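Home | Ask | Kitchen & Table | Kids' Rooms | Sign in

Printed tray: will the lettering survive washing?
Posted by Draneck, April

Hello all, I picked up a big beige plastic tray at a market for my daughter's breakfasts and we're both rather taken with it. Trouble is, I can't tell if the printing is under the surface or just sitting on top, and I'd hate to scrub it off in the first month!

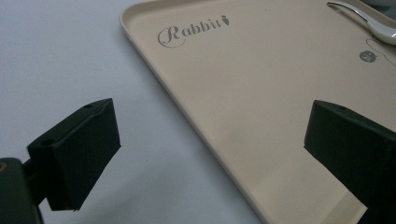
Our tray, with the "Rabbit" lettering and its little carrot.

Would you risk the dishwasher, or is it strictly hand washing from now on?

Tapia
Oh, what a sweet one! I'd hand wash, with lukewarm water and a soft cloth, and go gently over the letters. We had a printed tray that went through the dishwasher for 2 years and the colour faded terribly (my own fault, I was tired and it was right there). Try a damp cotton bud on one small bit of the print first and see if any grey comes away.

Zanport
dishwasher top rack, mine's fine

Contact us | Copyright Trikeo Community Help | Back to top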